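Room audio for hybrid meetings: why the ceiling array is the last thing to tune
Speaker notes, Gretach integrators' day, June 2022

Slide 1. Title
Leave up while people sit down. Mention that slides are posted afterwards. Questions at the end, except for unit questions, which can be asked at any time.

Slide 2. What the far end complains about
Most tickets from remote participants say "echo" and mean reverberation. Define both. Echo is the far-end voice coming back through the room microphones. Reverberation is the near-end voice arriving late off hard surfaces. The canceller treats the first and does nothing for the second. Ask who has raised canceller strength to fix a glass wall.

Slide 3. The Bukberg room
Seats 14, one glass wall, carpet tile, plaster ceiling. Two Brustus ceiling arrays, one DSP, two wall speakers beside the display. Read the reverberation figures off the chart; the low bands are the problem. Paint and carpet do very little there.

Slide 4. Order of work
Set speaker level first, with pink noise at the seats. Then microphone gain, with one person talking at a normal level from the farthest chair. Then the canceller reference. Automatic mixing and noise reduction come last. In Bukberg the original install did this in reverse, and every later change moved the earlier ones. 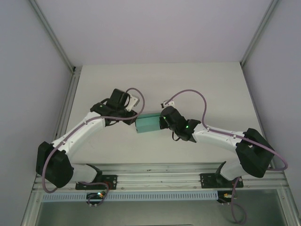 Slide 5. Canceller reference
The reference must be taken after the volume control and after any speaker EQ. If it is taken before, the filter has to relearn the path each time someone touches the volume. Show the block diagram with the wrong tap point, then the right one. Give people time to read it.
Tail length in this room is set to 300 ms. Longer tails converge more slowly.

Slide 6. Beam zones
Fixed zones over the table, nothing aimed at the door or the air return. The return grille has a tone at 341 Hz, visible on the plot. A narrow notch took care of it. A high-pass at 100 Hz is on every input.

Slide 7. Double talk
Play clip A, then clip B. Check playback level before starting. Clip A has noise reduction at maximum; word endings disappear when both sides speak. Clip B is the same script at the medium setting.

Slide 8. Mészáros method
Skip if running late. Swept tone from each seat, results logged by zone, repeated in February with the heating on. The spreadsheet is in the handout folder.

Slide 9. Questions
Likely one: does the same order apply to table microphones? Yes, with mute logic tested before mixing.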